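The White Tub
by Ikhsan Rondonuwu
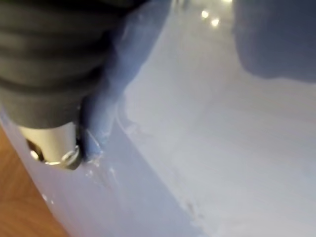 The side and floor of the white container.

Miranda kept the tub after the move to Neslow. It had held flour once, then buttons, then the letters her brother sent from Andard. When the letters went into a drawer, she washed it and left it on the counter.

"You could throw that out," Fullina said.

"I could."

Fullina was packing for the boat. She had 36 jars to wrap and had wrapped nine. She picked up the tub, looked inside, and ran her thumb along the rim.

"Mom used to measure rice in this," she said.

"That was a different one."

"It was this one."

They didn't argue. Miranda tore off another sheet of newspaper and wrapped a jar - the tall kind, with plum jam in it - and set it in the crate. It started to get dark in the kitchen and she turned on the lamp over the sink.

When the crate was full, Fullina put the tub on top and tied the string over it. Miranda watched her make the knot.

"Bring it back in June," she said.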